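Section 9. When the Arm Drops, Drags or Loses a Small Item

Welcome back, and thank you for getting this far! Sections 1 through 8 covered the happy path through the Bisov small-item clearing task, in which the arm picks up little things left on a closed toilet lid and puts them where they belong. Now we come to the part most people look up at the end of a long afternoon, with a ring gone missing and a log full of red lines. Please don't worry. Nearly everyone who has run this task has been here, Valentin Perrin and I more often than we would like to admit, and the way out is not hard if you take it in order.

Everything in this section applies to the simulated bathroom first. Please work the fault out there before you load the same settings onto a real arm. A dropped item in the simulator costs you a reset, and a dropped item in a real bathroom may cost you a cracked tank lid or a pinched finger.

9.1 What the fault looks like

The usual report is E-375, "grasp lost after close." The fingers come together, the controller believes it is holding something, the arm starts to lift, and the item stays behind or slides off toward its neighbors. Thin and round things are the worst for this. A ring gives the finger pads very little to close on, and a small smooth ball would much sooner roll than be held. 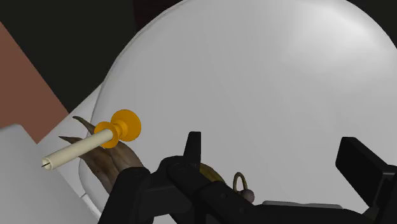

The second cause, and the one that caught us out for most of September, is crowding. When several small items lie close together, the planner may pick a perfectly good grasp for one of them and take the fingers straight through another on the way down. The contact sensor then reports a touch, the controller takes that touch for the item it wanted, and you get a confident lift with nothing in the fingers. Fredy Huanca went through 2,042 saved runs on the Dorkton machine and found that this "wrong touch" came before most of the lost grasps, so it is well worth checking first.

CAUTION: Do not raise the grip force to cure E-375. It feels like the natural thing to do, and I have done it myself, but a harder squeeze on the wrong item only throws it farther. On real hardware it can also crack wax, glass or thin metal and send pieces across the room.

9.2 Stopping safely

1. Press Hold in the control window. The arm will finish the small motion it is in and then wait. If it is moving toward anything you care about, use Stop instead, and accept that you will have to home it again afterward.

2. Look at the fingers before you look at the log. I know the log is tempting – it is right there, and it scrolls so nicely – but the log tells you what the controller believed, and the view tells you where things are.

3. Save the run before you reset. Choose File, then Keep This Run, and give it a name you will recognize tomorrow. A reset clears the contact history for good, and without it you will be guessing.

4. Raise the gripper straight up using the Lift Only button. Leave the wrist angle alone for now. Turning the wrist while the fingertips are still down among the items is how one fallen object becomes several.

NOTE: On a real arm, keep your hands away until the status line reads "Holding, brakes on." Hold by itself leaves the motors powered, and a waiting arm can start again if somebody else presses Resume.

9.3 Finding out what happened

5. Open the saved run and step back to the moment the fingers began to close. Use the arrow keys, one tap at a time, and go slowly. The moment you want is short and easy to skip past.

6. Switch to the room view and compare the fingertip position with the item named in the Target box. If the fingers are close to the target but a neighbor lies between them and it, you have a wrong touch, and you can go on to 9.4.

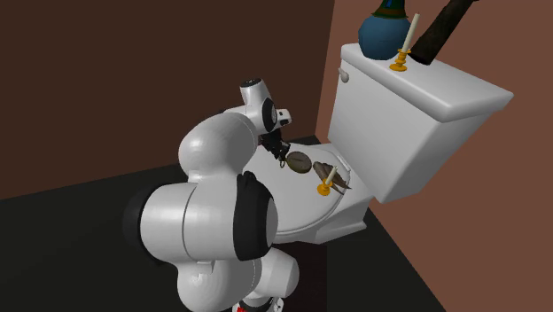

7. If the fingers came down beside the target with nothing in the way, the trouble is more likely in the position estimate. Run Refresh Scene and compare the old and new numbers. A difference of more than 2 millimeters is enough to spoil a grasp on anything as thin as a ring.

8. If both look fine, check the item's friction value in the object list. Adeel Siddiqui once lost a whole day to a value that had been typed with the decimal point one place off, and he has very kindly allowed me to mention it.

9.4 Putting it right

9. In the Task window, turn on Clear Neighbors First. The planner will now take the outermost item before it reaches for anything in the middle of a group. Runs take longer this way, and I think you will find the extra wait worth it.

10. Set Approach to Vertical for flat items such as rings and coins. The Fundetti grasp library ships with Approach set to Free, which suits mugs and bottles very well and thin things hardly at all.

11. Turn on Confirm Lift. The arm will rise a short way, pause, and check that the item has come along before it carries on. If the check fails, it opens the fingers and waits for you.

12. Reset the room, load the task again and let it run at slow speed. Stay with it for the whole of the first run, please, even if it seems to be going beautifully.

If E-375 comes back after all of this, send the saved run to Clotilde Hervieu at the Sepúlveda office, along with your object list. Her sister Apolline keeps the list of known faults, so one message will reach them both.

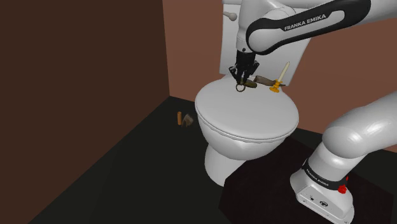 What should I do if an item has fallen on the floor during a run?

Press Hold, save the run, and then reset the room. The clearing task only searches the lid and the tank top, so it will not look for anything on the floor, and it will report the item as missing at the end. On a real arm, wait for "Holding, brakes on," press Stop as well, and pick the item up by hand before you home the arm.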